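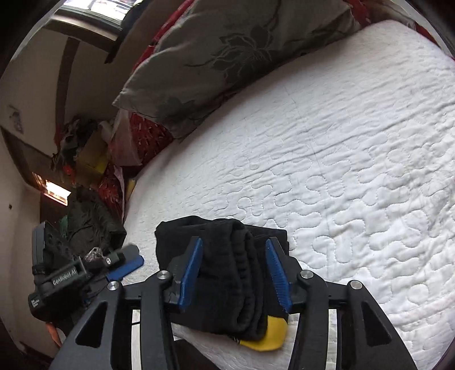
Household Tasks Programme
Progress report to the Rellimmont Fund
Prepared by Mojtaba Amini
February 24, 2022

1. Purpose of this report

The Fund asked for a plain account of how far we have got with clothes handling since October, and whether a machine could be trusted with any part of the job in an ordinary home. The short answer is that some of the separate movements are within reach and the whole chore is still some way off.

2. Work done in the period

We have recorded 3975 demonstrations of clothes being picked up, moved, folded and put down. All of them were done by people using hand-held two-fingered grippers, so that the movements can later be copied by an arm with the same fingers. We have kept to homes and have left the test bench at Kovdale for checking equipment. Beds, patterned bedding, bags and boxes close to the work are what a machine would meet, and results from a clear bench told us very little about them.

Dark clothing has taken up more time than planned. On a black garment the folds are hard to tell apart, and the software often takes two layers for one. A pale bed cover helps it find the outline of the garment but does nothing for the folds inside that outline. Elasticated parts are a separate problem. They gather as soon as they are gripped, and the shape the software was working from is no longer the shape in the fingers.

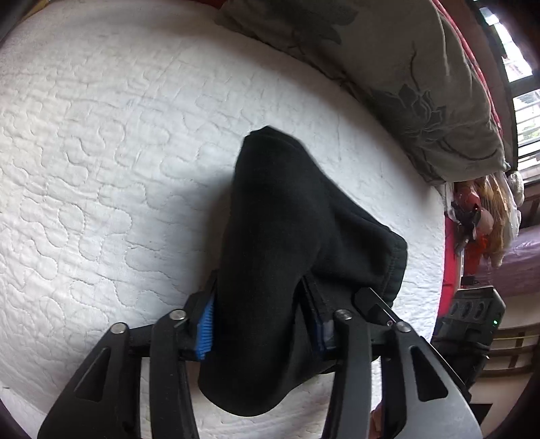

Thick fabric is easier to hold than we expected and harder to let go of neatly. Bunched between two ribbed pads it stays put, but the person then has to lower it, open the fingers and draw them out without dragging the top layer. People do this without thinking. In the recordings it shows up as a small sideways movement of the wrist, and the early version of the software left it out altogether.

3. Results so far

The Bolger arm was given 20 trials with a single garment laid flat. It picked the garment up in most of them. It produced a fold we would call acceptable in 5. Most of the failures came at the release, and a smaller number from gripping the bed cover along with the garment. Quilted covers are the worst for this, as the stitching gives the fingers something to catch on.

Speed was not measured formally. The arm is much slower than a person and we do not expect that to change this year.

4. Problems and delays

The replacement finger pads from Fandetti arrived late and the second batch had to be sent back. Two recording sessions were moved as a result. Labelling is also behind. Dark garments take longer to label, and we have stopped asking for every fold to be marked and now ask only for the outer edge and the grip points.

5. Next period

We will concentrate on the release and leave full folding until it is reliable. Work on mixed piles will not start before the autumn. We would like to move the money set aside for a second arm into labelling, and ask the Fund to confirm that this is allowed under the present terms. Spending is otherwise in line with the budget already agreed.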